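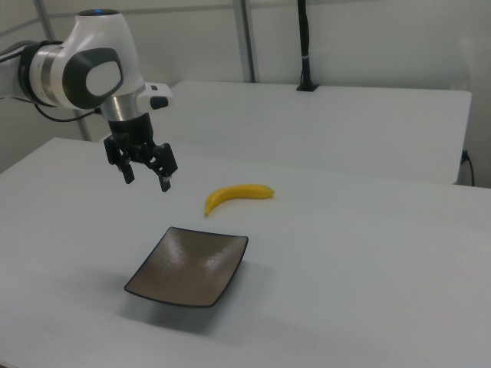
Moncrieff 40 Countertop Water Filter

I've been selling these out of my little shop in Deltville for a good while now, and I still get excited when one goes out the door! The Moncrieff 40 is the filter I use in my own kitchen. The water in our part of town is fine to drink, but it tastes like a swimming pool, and my tea always had that funny skin on top. I put the filter in one weekend and I haven't bought bottled water since (okay, twice, on road trips).

It sits next to the sink and connects to your faucet with a short white hose. You flip a little lever on the diverter when you want filtered water and flip it back for doing dishes. Please don't run hot water through it. I did that the first month and had to buy a new cartridge, so learn from me.

What's in the box

Filter housing with lid
One Jondbridge carbon block cartridge (already installed)
Faucet diverter and hose
Two adapter rings
Spare O-ring -- tape it inside a cabinet door or you will lose it

Will it fit my faucet?

If your faucet has a tip that unscrews, most likely yes. Pull-out sprayers are a no, sorry. I've tried every adapter I could get my hands on and they all drip. If you're not sure, email me a picture of the end of your faucet and I'll take a look. I get a lot of faucet pictures and I'm getting pretty good at it.

How long does a cartridge last?

It's rated for 1,548 gallons. For my house, with two tea drinkers and a very thirsty dog, that works out to a bit over a year. You'll know it's time because the flow slows way down. If you're on a well with a lot of sediment, plan on changing it sooner, and maybe get the washable sock that goes over the cartridge (sold separately, it's cheap).

To change it, turn off the water, unscrew the lid by hand, pull the old one, wipe out the inside, and drop in the new one. Grease the O-ring if it looks dull. Then run the water for five minutes before you drink any -- the first bit comes out gray with carbon dust, and I've had some worried phone calls over that!

What it won't do

It won't soften your water. If you have white crust on your kettle now, you'll have white crust on your kettle later. For that you want the Lekunthorpe softener, and it's a bigger job with a plumber involved. I carry those too, so ask me.

Shipping and returns

Orders go out within two business days, and local pickup is free. You have 40 days to send it back if you don't like it, used or not, but please drain it first. Cartridges can't come back once the wrapper is off.

Price updated Jan 30, 2021. The white housing is in stock. The blue one is on backorder, and I'll add you to the list if you send me a note with your zip code.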